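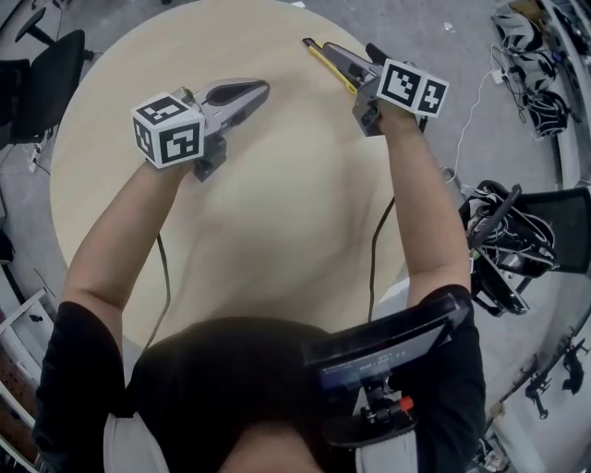

Round table, yellow box cutter near the far edge.

Workshop > Notebooks > Packing Room

31/08/2018

Subject: cutting tools and the round table

The Brelden shelving order is to be opened and checked in September. The round table has been assigned to this work, and cartons are to be cut there and at no other place in the room. The yellow box cutter remains the standard tool for the table. Spare blades are held in the Dosport drawer, which contained 100 at the last check. The reorder to Pitard (ref. 769) has been placed.

Blade depth is to be set to the thickness of the carton wall. Two items in the previous Verschueren delivery were scored through the inner wrap and had to be returned.

The light wood marks easily. A cutting mat, 600 mm wide, has been requested. Until it is received, cartons should be opened flat on a sheet of scrap board.

The concrete floor shows light scuffs. No treatment is planned this year. Cables on the mesh-backed chair are to be coiled and labeled before the order is opened.

Open point: storage place for the box cutter overnight.

Filed under: Hand tools, Packing, Room notes

Contact the workshop office | © 2018 Workshop Notebooks | Back to top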